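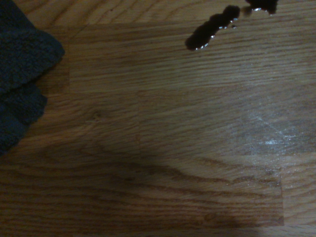
Nitden, June 6, 2021

Job Search Skills, Unit 2
Handout: Following up after an interview

Read this before the next class and bring a draft thank-you note with you. We will trade drafts in pairs.

When to write

Send the note within one working day. If you interviewed with two people, write two notes, and change the wording enough that they don't look copied. Email is fine for almost every employer. Grakonen, which hires many of our students for its front office, takes follow-up messages through its applicant page, so check the posting before you send anything.

What goes in the note

Keep it under 150 words. Thank the person for their time and name the job you interviewed for. Mention one thing you talked about, such as a schedule change or a piece of software the team uses. If you forgot to bring up some experience that matters for the job, add it in a sentence or two. Close with your phone number.

Check the spelling of the company name, including any accent marks. Last November several students wrote to Urbańczyk and dropped the mark over the n. Copy the name from the company's own site if your keyboard doesn't have the letter.

If you don't hear back

Most interviewers will tell you when they plan to decide. Wait until that date has passed, then give it 2 more working days. Call or write once, ask whether the job is still open, and say that you are still interested. Don't ask why it is taking so long. If there is still no answer, keep applying elsewhere – an open application is no reason to stop looking.

If you get another offer first

Tell the employer you prefer that you have an offer and when you have to answer it. Don't name the other company unless you want to. Ask the company that made the offer for a few days, and get the new deadline in writing.

For class

Draft a note for the Grindden warehouse clerk posting from Unit 1. Assume the interviewer asked about weekend shifts and you said you could work them. Type it, double-spaced, and leave room in the margin for your partner's comments.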